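4.2 Does surface wear tell us how often a container has been used?

Reuse schemes for transport containers rest on a number that is rarely measured. A container has to make enough trips to pay back the energy and material that went into it, and the usual way of showing that it has done so is to divide deliveries by purchases and call the result a trip count.
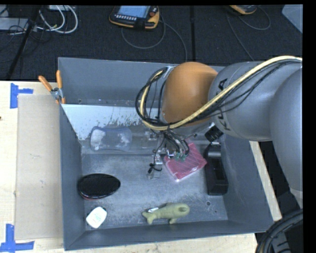

The difficulty is that a pool average says little about any one container. A pool in which every unit makes the same number of trips and a pool in which half the units sit at the back of a yard can report the same figure. Clirus, the pooling firm whose records we used, quotes a design life of 200 trips for its larger bins. We asked how the figure had been reached and were told that it came from the molder, Avcı. Avcı's data sheet gives the same figure and cites no test. We don't say the figure is wrong. We say that it has been passed from one document to the next, and that several of the life-cycle studies discussed in Section 2 take it as an observation when it began as a specification.

Wear grading has been offered as a way around this. If the marks on a container build up steadily with use, an inspector could read its history from its surface, and no one would need to trust the ledger. The idea is attractive and cheap, and two of the three assumptions behind it were never tested in the studies we reviewed: that marks build up at a steady rate, and that different inspectors see the same marks. The third, that washing doesn't remove or add marks, was tested once, on new containers only.

We examined 246 containers at the Clirus depot in Fasdale during April. Each carried a serial tag that could be matched to a scan history. Two graders worked separately and scored the floor and walls on the five-point scale described in Section 3. They had not seen the scan records.

The walls were close to useless. Most got the lowest grade whatever their history, and the few high scores went to containers with label residue, which both graders admitted they found hard to tell from abrasion. Floors did better, though less well than we had been led to expect. The general pattern of floor wear can be seen in Figure 4, where pale scratches and cloudy marks are scattered over a gray floor, particularly along the lower edge, while the walls are high and smooth. A grader must turn a pattern like that into a single digit. Should scattered marks across a wide area count for more than a dense patch near one side? The published scale doesn't say. Our graders settled the matter differently, and neither could be called mistaken.

Floor grade rose with scan count in the early part of a container's life and then flattened. Past that point, a container could go on traveling with no change in its score. This is awkward for anyone who wants to use grading to support a claim of long life, because the method stops working exactly where the claim gets interesting. It may still be useful for spotting containers that have barely been used at all.

What the containers carried seems to have mattered more than how often they traveled. Those sent to Makwood, a wholesaler of hand tools and metal fittings, scored higher than those on the grocery routes with similar scan counts. We can't put a firm size on the difference. Containers are assigned to routes by the depot, older stock tends to go to the rougher customers, and the records don't show what was inside on a given trip. A study that found heavy wear on such a route and took it as proof of heavy use would be reading the cargo.

There is also the matter of the scans themselves. We treated the scan history as the true record, as others have, but a scan is logged when a container passes the gate — and a container moved across the yard and back on a busy Tuesday is logged as well. Staff at the depot thought this happened often. The software removes repeat scans only if they fall close together, and we were unable to learn how the cutoff had been chosen. Section 5 repeats the analysis with stricter filtering. The flattening remains, and the early rise becomes weaker.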